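3.2 Sample and method

The study draws on 178 interviews with officers and ratings serving on short-sea container vessels that call at Zorkstead and Curnodthorpe. Interviews were carried out on board during cargo operations and lasted no more than one hour. Each respondent was asked to describe the most recent handover of a watch, including the use of written notes and any interruption by port officials.

Rest-hour records were collected for the same ships. A total of 2927 daily entries were examined, of which 482 showed at least one correction made after the end of the watch. Corrections were more common on ships with two daily port calls – a finding in line with the earlier work of Karpenko and Değirmenci on feeder crews. Entries that could not be matched to a named port call were kept in the data set but left out of the comparison between the two ports.

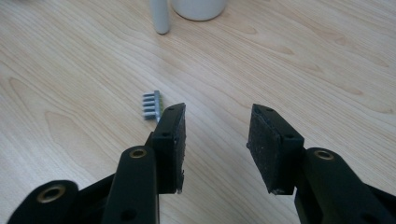
Figure 4. Wooden tabletop with curving grain.

3.3 Fatigue and reporting

Respondents gave differing accounts of how rest hours were recorded. Junior officers often filled in the form at the end of the week, while masters stated that entries were made daily. Kravchuk has argued that such gaps reflect the layout of the form and the time allowed for it. The present data offer partial support for this view. On ships managed by Dovhaniuk, where a shorter form was introduced in November, late corrections were less frequent, although the number of port calls also fell in that period.

The effect of crew size could not be separated from that of trading pattern. Further work with a larger group of operators is needed before the results are applied to deep-sea services.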